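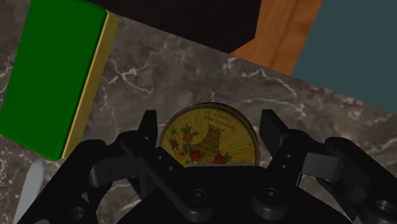

Run 974

Quarter past 4 and the fault was back.

I had the gripper open over the marble, gold coin standing up between the fingers, roses on it, PARIS upside down along the rim. Not touching it. Blocks further off, the green, the dark one, the wood, the teal. All as per the Bistia layout. Press close.

Nothing. Force reading 60, and the fingers hadn't moved.

Only a simulation, Hisden kept telling me. Nothing breaks in a simulation. Fine. But the same controller was going live at Drumgate in December, on the real arm, with people walking past it to get to the kettle.

Reset. Close. 60 again, holding air and swearing it had the coin.

Then it lifted. I hadn't asked for a lift. It thought it had a grip so it went on to the next step, up and away, and the coin stayed were it was. On the screen you'd laugh. I thought about the real one coming up like that with somebody's wrist in the gap.

Hit stop. Stop went into the queue. Behind 500 other messages, I could see them ticking through, one by one, and the arm still going.

Pulled the log, rang Fourie. They built the stop. Night desk put me on hold, then a man who said stop was working as designed, it would be dealt with in order.

In order of what, I said.

He went off to ask. I wrote DO NOT SHIP across the top of the report and sent it to everyone at Drumgate, whole adress book, cleaners and all. Phone still on my shoulder. On the screen the arm finally got the message and stopped, right up at the top of its reach.

Hold music again. I loaded 975.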